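Ballavby Robotics Club
Questions parents and new members ask

Last revised Aug 4, 2022

I was asked to write this page because I'm the one who complained about the old one. The old one promised that every member would "build the future." Most members build a bracket, and then they build it again because the holes didn't line up. If you still want to join after reading this, you will probably like it.
Signe Westerberg

What does the club do?

This year, mostly one project. Members use a gripper held in the hand to pick things up, move them, and put them down on a table while the gripper records. The recordings are then used to train a program that is supposed to copy the motion. I say supposed to. We have had decent luck with moving a cup from one side of the table to the other. Anything that involves a lid is still a mess.

There is also a smaller group that works on line-following cars. Vidar Granström runs it and prefers to answer his own questions, so ask him.

Is this a class or a club?

A club. There are no grades and no certificate. A few parents have asked for a certificate, and Aslak Wikström once printed some, which I thought was a mistake. Attending is easy. I don't know what the paper was meant to prove.

That said, if your school gives credit for outside projects, we will sign a form saying how many sessions you came to. We will not sign one saying you learned Python unless you did.

Will my kid learn to program?

Some do. It depends on what they pick up and how long they stay with it. A member who only wants to collect recordings can spend all season doing that and write no code at all. We push people to try the labeling scripts at least once, and those are short enough that a beginner can read them from top to bottom. Training the model is done by the older members on a desktop computer in the back, and it is not much to look at. A number goes down slowly. Then someone argues about whether it went down enough.

How old do you have to be?

The minimum age is 10. We have bent this in the past and regretted it, and the kid regretted it too. There is a lot of repeating the same small movement, and some younger children find that out in the first session and spend the rest of it under the table.

There is no upper limit for helpers. You do not need an engineering background. Britt-Marie Grønli is a retired bookkeeper and catches more bad recordings than anyone else we have.

What is a typical session like?

We meet for 2 hours. The first part goes to setup, and it takes longer than it should. Somebody checks the screws on the gripper fingers, somebody wipes down the table, and somebody looks for the charger. After that, members work in pairs. One holds the gripper and does the task, and the other watches and writes down anything that went wrong. Then they trade.

The watcher's job sounds like the boring half. I think it's the harder one. People are generous about their friends' mistakes, and a sheet with nothing written on it for a whole session tells me that the watcher was on the phone.

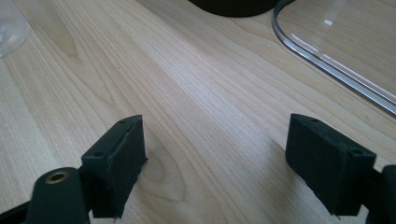

We ask everyone to slow down. New members rush the approach, bump the thing they're reaching for, and then correct in mid-air. The program can't tell a correction from a plan, at least not with the amount of material we have, so it learns the bump along with everything else. Linnea Sjöberg has a talk about this that she gives every season. It used to be longer.

Does it work?

Sometimes. Our best result so far was in April, when the cup task succeeded on 19 attempts in a row. I was pleased, and I also pointed out that the cup started in nearly the same place each time and that the blinds were down. When we opened the blinds the next session, the results got a lot worse. Both of those facts are written in the log, and both belong in any presentation that members give about it.

If you come to our open evening and see a flawless demo, please ask how many tries it took. The members are told to answer truthfully. I would like visitors to make a habit of asking.

Why not buy a ready-made kit?

We tried one, the Bernholm. It worked out of the box and the members lost interest within 2 sessions, since there was nothing to fix. I don't say that as praise for our own equipment, which breaks more often than I would like. But a kit with a sealed case leaves you with very few questions to ask, and the ones you do have go to a support line.

Other people in the club disagree with me. Aslak thinks we spend too much of the season on repairs and that a kit would let beginners see a result sooner. He may be right about beginners. We have agreed to look at it again when there is money to look at it with.

Do you compete?

We entered the Andrade challenge once and came in near the bottom. The members who went said they had a good time and learned how other clubs keep their notes, and I believe them. What I didn't care for was the month before it, when everything else stopped and four people did the work while the rest stood and watched. If we enter again, it will be a side project for those who ask for it.

What does it cost, and who pays for the rest?

There is a small fee each season, and the current amount is on the sign-up form. If it's a problem, write to Linnea and it will be handled quietly.

Promico gives us a yearly grant for materials. In return, their name is on our door and in our program. They don't choose the projects. I asked for that in writing before we took the money.

Is it safe?

Reasonably. A hand-held gripper closes only as hard as the person squeezing it, and the worst we've had is a pinched finger. Soldering is done at a separate bench with a helper present and glasses on. Long hair gets tied back there, and that goes for adults as well. Members who can't follow the bench rules go back to the recording tables for the day.

Won't robots doing this kind of work take jobs?

We get this one from grandparents, mainly, and it deserves a better answer than I have. What I can tell you is that after a season of watching a machine fail to put a cup down, most members become hard to impress by videos on the internet. I count that as useful. On the larger question they disagree with each other, sometimes loudly, and we let them.

Can I visit before signing up?

Yes, and please do. Come to an ordinary session – the open evening is tidier than we are. Write to Linnea Sjöberg first so that someone can let you in, because the outside door locks behind whoever came last. Parents can stay for the whole session if they want. There is coffee, and I make no claims for it.

When do new members start?

At the beginning of each season, when the sign-up form goes up on the club page. We will take people in mid-season if there's a free spot in a pair. Otherwise you go on the waiting list, and Linnea writes to you when your turn comes up.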